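3.2 Shelf depth and the reading of flavour cues
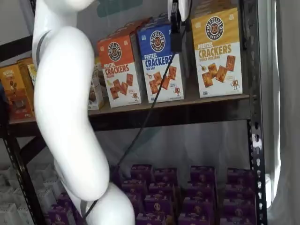
Rostari Working Papers in Retail and Storage, issue 6, p. 4

Figure 2. Pretzelized pretzel crackers standing upright on the upper board of a black steel shelving unit. Orange-red, blue (sea salt) and mustard-yellow (honey mustard) tops.

The previous section dealt with bulk goods, rice and flour mostly, where the label matters less because people go by the sack. Boxed snacks are another matter. One brand, one box shape, several flavours, and the shopper or the stockroom worker has to tell them apart quickly. We wanted to know what they go by.

Fig. 2 gives the kind of shelf we mean. Perforated steel uprights, wooden board with a brown front edge, boxes stood up with their fronts out. The coloured band sits at the top of the box and does most of the work. The round logo is dark and carries a pretzel whatever the flavour, so it says who made it and no more. Flavour is in the band, the colour of the word CRACKERS, and the smaller line of text under that. Sea salt gets a little scatter of salt on the front panel, honey mustard a dab of mustard next to the crackers. Nice touches, but small ones.

Participants at the Marar store room were asked to fetch a named flavour from a mixed shelf and then say how they had found it. Nearly all said colour. Fewer said the words, and those who did were mostly the ones who hadn't handled the range before. The picture of the food came last. Yeo (working notes, February) had expected the picture to come second and we had all agreed with her, so this was a surprise.

Overlap is the awkward bit. In Fig. 2 the blue box stands slightly behind the orange-red one and overlaps it – not by much, and the blue top and the words SEA SALT can still be read. Push a box further back, though, and the edges of the front panel are the first thing to go. A flavour cue placed near the side is a poor bet on a shelf that gets used. The band goes right across, so some of it usually survives. Fourie argues for a second band down the side panel. We did not test this.

Board height matters too. Quan repeated the task with the mixed shelf moved down a level and people began bending to read the small line, which they had not bothered with before. Slower, and more of them picked up the wrong box and put it back. Two participants complained about the light at that end of the room, which is fair. We have left their results in but they should be read with some care, see the note on lighting in the apendix.

The Gillham shelves were not included here as the boards there are too shallow for boxes to stand one behind another. Ursu is writing those up seperately. For the same reason the lower boards at Marar, which hold tins, were left alone.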